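ピヴィア劇場について

ようこそ、ピヴィア劇場のページへおいでくださいました。Piviaと書いて「ピヴィア」と読みます。電話口で「ビビア」や「ピビア」と聞き返されることも多いのですが、どう呼んでいただいても私たちはちゃんと振り返りますので、どうぞお気軽に。

私たちは、翻訳劇を中心に上演している小さな劇団であり、その劇団が自分たちで切り盛りしている小さな劇場でもあります。客席は60席。いちばん後ろの列に座っても、俳優がコートのボタンを留める指先まで見える広さです。初めてのお客様には「思ったより近いですね」とよく言われます。近いのです。最前列のお客様には、足を少し引いていただくようお願いする場面もあります(『冬の渡し守』の第二幕では、毎晩お願いしていました。あのときご協力くださった皆様、本当にありがとうございました)。

はじまりのころ

劇団をつくったのは、演出のエスコ・ハロネンと、俳優で翻訳も手がけるアートス・キンヌネンの二人です。二人はもともと別々の劇団にいて、同じ地方巡業のバスに乗り合わせたのが縁でした。長い移動のあいだ、ハロネンは窓側で台本を読み、キンヌネンは通路側でその台本をのぞき込み、訳し方が気に入らないと言っては赤鉛筆を貸してくれと頼んだそうです。ハロネンはいまでもその台本を持っています。赤い書き込みだらけで、もとの活字がほとんど読めません。

最初の公演は、二人芝居の『ガストベルクの時計職人』でした。山あいの町ガストベルクで、店じまいを決めた年老いた職人と、時計を一つ引き取りに来た見知らぬ男とが、一晩かけて話をする。筋だけを言えばそれだけの芝居です。男は代金を払おうとせず、職人は時計を渡そうとせず、そのうちに二人とも、もう何年も前に亡くなった同じ女性のことを話しているのだと気づいていきます。大きな事件は起こりません。最後に男が帰っていき、職人が店の明かりを消す。そこで幕です。

この作品を、私たちは借りた集会室で5日間上演しました。照明は二つきり、舞台装置は机と椅子と、ご近所から拝借した柱時計が一つ。この柱時計が本番中に鳴るのです。止めておいたはずなのに鳴る。キンヌネンは職人の役で、鳴り終わるまで黙って時計のほうを向いていて、それからごく自然に次の台詞に入りました。終演後のアンケートに「時計の間合いが素晴らしかった」と書かれていて、二人で顔を見合わせたと聞いています。以来、再演のたびに時計は鳴ることになっています。

その後しばらくは、場所を借りては公演を打つという暮らしが続きました。集会室、楽器店の二階、閉館後の図書室。どこも親切にしてくださいましたが、荷物を運ぶのはやはり骨が折れます。衣装箱を抱えて雨の坂道を上がりながら、いつか自分たちの場所を、と誰からともなく言い出して、ようやく見つけたのがいまの建物です。以前は布地の問屋さんが倉庫に使っていたそうで、天井が高く、窓が少なく、声がよく通りました。芝居をするためにあるような建物だと私たちは思いましたが、不動産屋さんは「窓が少なくてすみません」と恐縮しておられました。

私たちの選ぶ芝居

どういう基準で作品を選んでいるのですか、とよくお尋ねをいただきます。立派なお答えができればよいのですが、正直なところ、読み終わったあとに誰かに話したくなったかどうか、というのがいちばん大きいように思います。

振り返ってみますと、登場人物の少ない芝居が多くなりました。雇う人と雇われる人、先生と元の教え子、隣同士に住みながら口をきかない二人。はじめは互いを煙たがっている人たちが、長い時間をかけて、相手のお茶の好みくらいは知るようになる。そういう物語に、私たちはどうも弱いのです。

たとえば『サーリネン家の月曜日』。こちらは退職した元判事のサーリネン氏と、週に一度、本を読み聞かせに通ってくる若い女性のお話です。目を悪くした判事は自分で本が読めなくなり、それでいて人に読んでもらうのは我慢がならない。彼女の発音を直し、区切り方を直し、しまいには作者の文章まで直しはじめます。彼女のほうも負けておらず、気に入らない章は黙って飛ばしてしまいます。判事はもちろん気づいていて、気づいていることを言いません。第三幕、すっかり年を取った判事が、飛ばされたはずの章をそらで語りだすところでは、客席のあちこちから鞄を開ける音がいたしました。ハンカチをお探しだったのだと思います。

かと思えば、にぎやかなものもやります。『シヴァ号の乗客たち』は、霧で港に入れなくなった客船シヴァ号の食堂を舞台にした喜劇で、私たちとしては例外的に登場人物が多く、13人が狭い舞台に出たり入ったりします。楽屋がとても足りず、出番を待つ俳優が廊下に一列に並んでいました。お手洗いに立たれたお客様が、その列の最後尾にお並びになったことがあります。船長役の俳優が「お先にどうぞ」と丁重にお通ししたそうです。

翻訳のこと

翻訳劇と申しますと、少し身構えてしまう方もいらっしゃいます。人の名前が覚えられない、言い回しが硬い、笑うところがわからない。どれもごもっともです。私たち自身も客席でそう感じたことが何度もあります。

ピヴィアでは、訳した台本をそのまま稽古に持ち込むことはいたしません。まずキンヌネンが下訳をつくり、それを俳優全員で声に出して読みます。つっかえたところには印をつけます。読み手が代わっても同じところでつっかえるようなら、それは俳優のせいではなく台本のせいだということになり、キンヌネンが持ち帰って直してきます。これを初日の前まで続けますので、初めの台本と本番の台本とでは、ずいぶん違うものになっています。

人名については、開演前にお配りする一枚刷りに、登場人物の名前と間柄を書いてあります。暗くなってからでも読めるよう大きめの字にしてほしいというお声をいただき、いまの大きさになりました。休憩中に読み返しながら、お連れの方と「この人が弟さんよね」と確かめ合っていらっしゃるお姿を見かけると、つくってよかったなあと嬉しくなります。

稽古場の一日

稽古はたいてい昼過ぎに始まります。朝が苦手な者が多いという、それだけの事情です。全員がそろうと、まず戸を閉めて、前の日の稽古で気になったことを一人ずつ話します。短い人は一言で済みますし、長い人は長い。ハロネンは演出家のわりに口数が少なく、俳優の話をじっと聞いていて、最後に「では、そこからやってみましょう」と言うのが常です。

この「では、そこから」が曲者で、どの場面のことを言っているのか、慣れるまではなかなかわかりません。新しく入った俳優が困った顔をしていると、隣の誰かがそっと台本のページを指さしてくれます。

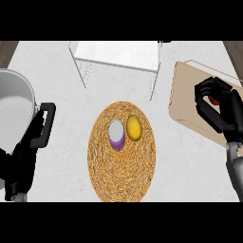 文:アートス・キンヌネン(俳優・翻訳)

ここからしばらく、私が書き手を引き継ぎます。劇場の紹介文に一人くらい署名入りの文章があってもよいだろうとハロネンに言われ、ではあなたがと言い返したのですが、負けました。

私は俳優になって長いのですが、若いころは大きな劇場にばかり憧れていました。二階席のいちばん奥まで声を飛ばすのが俳優の仕事だと教わりましたし、実際それは気持ちのよいものです。ところがピヴィアの舞台に立つと、飛ばした声が壁に当たってすぐ戻ってくる。最初の稽古のとき、ハロネンに「アートス、そこにいる人に話してください」と言われました。相手役はすぐ目の前に座っているのに、私はその向こうの、ありもしない二階席に向かって話していたのです。恥ずかしくて、その晩はよく眠れませんでした。

それからです、台詞を小さくしていくのが楽しくなったのは。聞こえるか聞こえないかというところまで声を落とすと、お客様が少し前に身を乗り出される。その気配が舞台にいてもわかります。『サーリネン家の月曜日』の判事を演じていたころ、老いた判事が本の題名を思い出せない場面で、前のほうの席の方が小さな声で題名を教えてくださったことがありました。あれほど嬉しかったことはそうありません。台詞ではもう一度「思い出せん」と言わなければならなかったので、その方には申し訳ないことをしました。

翻訳の仕事についても一つだけ。私は机に向かって訳すのが得意ではなく、たいてい歩きながら訳します。川沿いの道を行って帰ってくると、一場面の半分くらいが口の中にできています。それを忘れないうちに書き留める。ご近所の方から、あの人はいつも怒りながら歩いていると思われていた時期があったようですが、あれは『ガストベルクの時計職人』の男が代金を踏み倒そうとしている場面でした。怒っていたのは私ではありませんので、どうかお声をかけてください。

これまでの歩みから

ここからはまた、事務局がお話しいたします。

初めての公演から数えて、私たちの舞台は前の季節の終わりに通算1,065回を迎えました。記録をつけていたのは衣装係で、几帳面に、一回ごとにその日のお天気まで書いてあります。雪で開演を遅らせた日もあれば、停電で懐中電灯を舞台に向けていただいた日もありました。同じ芝居を続けていても、同じ晩は一度もなかったように思います。

うまくいかなかった公演のことも、少し書いておきます。三部作を一日で通して上演するという企画を立てたことがありました。昼に始まって夜に終わるというもので、意気込みだけは立派だったのですが、第三部の途中で俳優もお客様もすっかりくたびれてしまい、悲劇の山場でどなたかのおなかが鳴って、全員が笑ってしまいました。あの作品は、いつか日を分けてきちんとお目にかけたいと考えております。

また、新作の公募を始めたのもそのころからです。翻訳劇の劇団がなぜ、と言われましたが、私たちがいつも訳している台本だって、もとの国では誰かの新作だったわけですから。お送りいただいた台本には必ず全員で目を通し、感想をお手紙でお返ししています。お返事が遅いのはお許しください。読みながら議論になってしまうのです。

劇団で働く人たち

俳優は専属の者と、作品ごとに加わってくださる方とがいます。舞台装置、照明、音響、衣装にはそれぞれ受け持ちがおりますが、小さな所帯ですから、境目はあまりはっきりしていません。照明の担当が衣装の裾を縫っていることもありますし、今夜受付で切符をお渡しした者が、先月は殺人犯の役だったということもあります。驚かせてしまいましたらごめんなさい。

装置はできるだけ前の作品のものを使い回しています。『サーリネン家の月曜日』の書棚は、もとはシヴァ号の食堂の酒棚でした。長くお付き合いくださっているお客様はよくご存じで、幕が上がったとたんに「あら、また会ったわね」という顔をなさいます。そういうお客様がいてくださるおかげで、私たちもあまり手抜きができません。

土曜日の朗読会

公演のない時期の土曜日には、客席を開けて朗読会をしています。まだ上演の決まっていない台本を、俳優が椅子に座って読むだけの、ごく簡素な集まりです。衣装も装置もありません。終わったあとはそのまま残って、感想をお聞かせいただいています。

感想と言っても、難しいことをおっしゃる必要はまったくありません。あの奥さんは嘘をついていると思う、とか、途中で出てきた犬はどうなったのか、とか、そういうお話がいちばんの助けになります。犬がどうなったのかは、私たちも答えられませんでした。原作にも書かれていないのです。キンヌネンが気にして、次の朗読のときには「犬はもう寝ている」という一言を足すべきかどうか、ずいぶん悩んでおりました(結局、足しませんでした。原作を尊重して、犬の行方はお客様にお任せしています)。

朗読会にはお申し込みは要りません。開演に遅れていらしても、区切りのよいところで係がご案内します。途中でお帰りになっても構いませんし、目を閉じて聞いていらしても、私たちは気にいたしません。眠っていらっしゃるのか聞き入っていらっしゃるのかは、だいたいわかるようになりました。

学校や地域の皆様と

近くの学校から、稽古を見せてほしいというお便りをいただくことがあります。喜んでお受けしています。本番よりも稽古のほうが面白かったと言って帰る生徒さんもいて、これには少々複雑な気持ちになりますけれども、同じ場面を何度も繰り返すうちに人の言い方がまるで変わっていくのを見るのは、たしかに面白いものです。

出張公演も、舞台の条件が合えばうかがいます。『ガストベルクの時計職人』は机と椅子があればできますので、どこへでもまいります。柱時計はこちらで持っていきます。

おいでになる方へ

開場は開演の少し前です。早くお着きになった方には、ロビーの長椅子でお待ちいただけます。これまでの公演の台本も置いてありますので、どうぞお手に取ってご覧ください。キンヌネンの赤い書き込みが入ったものもまじっています。持ち帰りはご遠慮いただいておりますが、書き写していかれる方はいらっしゃいます。

席はすべて自由席で、お年を召した方や、階段のご心配がある方には、先に中へお入りいただいています。受付でひと声おかけください。お子様連れの方は、作品によって向き不向きがございますので、前もってお問い合わせくだされば、どんなお話なのか、筋を明かしすぎない程度にご説明いたします。うっかり結末までお話ししてしまう者が一人おりまして、その者が電話に出たときは、どうか早めに止めてやってください。

次の季節の演目は、いま皆で読み合わせをしながら選んでいるところです。決まりましたら、ロビーの掲示板とこのページでお知らせいたします。劇場でお目にかかれますことを、一同楽しみにしております。

ピヴィア劇場 事務局一同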